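Flernix Fabric Supply
Frequently Asked Questions: Cut Lengths, Washing, Folding and Storage
Last updated August 3, 2024

Orders and cutting

What is the minimum cut?
Half a yard for fabric sold from the roll. Remnants are sold whole and are not cut down further.

How is length measured?
Along the selvage, with the fabric relaxed on the table. Knits are left flat overnight before cutting. If you measure a knit straight out of the parcel it may read short; leave it unfolded for a day and measure again.

Is the listed width the usable width?
No. Listed width is selvage to selvage. Usable width is given on a second line of the product page where the selvage is heavy, printed or perforated.

Are several yards sent as one piece?
Yes, up to 9 yards. Longer orders may be sent as two pieces if the roll ends. We write to you before cutting in that case.

How many fabrics are in the catalog?
1,573 at the date of this page. Fabrics marked "Cha" are from our own plain-weave line and are restocked. Everything else is bought by the lot and may not come back.

Washing

Should I wash fabric before I sew it?
Cotton, linen, viscose and blends of these: yes. Polyester and nylon: optional. Wool: steam only, unless the product page says it is washable.

How much shrinkage should I allow?
See the product page, under "Finish." The number is taken from one wash and one line dry. A tumble dryer will usually take more. When no number is given, the lot has not been tested.

How do I stop the cut edges from fraying in the machine?
Zigzag or overlock both cut ends before washing. On loose weaves, sew the two ends together to make a tube. Pinking shears are enough for firm cottons.

Will dark colors bleed?
Some will. Wash reds, dark blues and black alone the first time. To test, wet a corner, press it between two layers of white cotton and let it dry. If the white cotton picks up color, repeat the wash and test again before joining the fabric to anything pale.

Can I use fabric softener?
Not on toweling, microfiber or anything you intend to wax or coat. It is harmless on most other cottons and we don't recommend it either way.

Folding and storage

How should I fold a cut length?
1. Lay it out on a flat surface and smooth it from the center outward.
2. Bring selvage to selvage. If the edges will not meet without a ripple, the cut end is probably off grain. Shift the layers until the fold hangs straight and let the ends be uneven.
3. Fold in half again lengthwise.
4. Fold from one end in panels the depth of your shelf, less one inch.
5. Put the last fold to the front.

Fold or roll?
Fold woven cotton and linen. Roll velvet, corduroy, coated cloth and vinyl, face side out. Any fabric over 300 g/m² stored for more than a season is better rolled, as the crease lines in heavy cloth are slow to press out.

How often should folded fabric be refolded?
Twice a year. Move the fold by a few inches each time. The store at Isovville does this in April and again in the fall.

Can fabric be kept in plastic bags?
For transport, yes. For storage, use a cotton bag or an open shelf. A closed bag holds whatever moisture was in the cloth when it went in.

What humidity is suitable?
50 percent relative humidity is the target in our stock room. A dry closet on an inside wall is adequate at home. Avoid attics, garages and the shelf over a radiator.

Do you use mothballs?
No. Wool is kept in closed bins and brushed when refolded. Check the folds first if you suspect moths, as the larvae prefer the dark side of the cloth.

Color and matching

How are the color groups assigned?
By eye, against a fixed set of cards, under daylight lamps. Each fabric goes into one group only. Teal is filed under green and navy under blue. Prints are filed by ground color, whatever is printed on top.
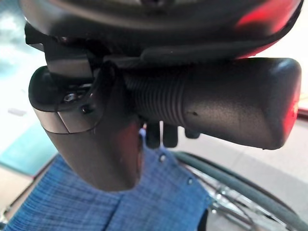 Blue fabric.

Will the color on my screen match the cloth?
Not exactly. Screens differ, and colored light in a room shifts both the cloth and anything near it. For a critical match order a swatch and look at it near a window, then under the lamp you will be sewing by.

Do two lots of the same color match?
Only approximately. The lot number is printed on the packing slip. If you need more of the same lot, quote it with your order and we will check the roll.

How large are swatches?
Two by three inches. Swatches are for color and weight. They are too small for a reliable wash test.

Returns

Can cut fabric be returned?
Only if it is faulty or we sent the wrong item. Please check the whole length before washing or cutting. Washed fabric cannot be taken back for any reason.

Where do returns go?
To the warehouse in Erneck, at the address on the packing slip. The Isovville store does not accept mail-order returns over the counter.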